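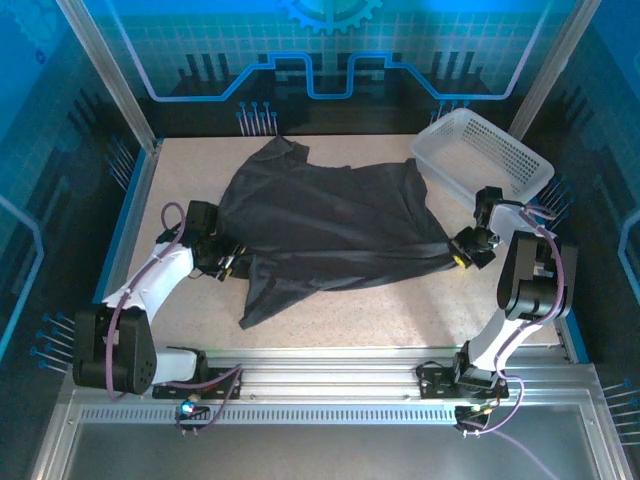 Do I need experience to join the folding table at Clukville? None at all, we'll happily show you how we do shirts, thin jackets and all the rest.

We're looking for 6 friendly people to help sort and fold donated clothes at our Jirkier shop, starting in January. Shifts run from 10 to 1, there's always coffee on, and you're welcome to sit if your back prefers it (mine certainly does!). You'd smooth out the creases, fold, and fill the baskets for the shelves. Drop in and say hello, or leave a note at the counter.

Filed under: Help Wanted, Clothing
13 shares | 6 comments

Recent posts
Winter coats at Grilholm
New hours at Ueda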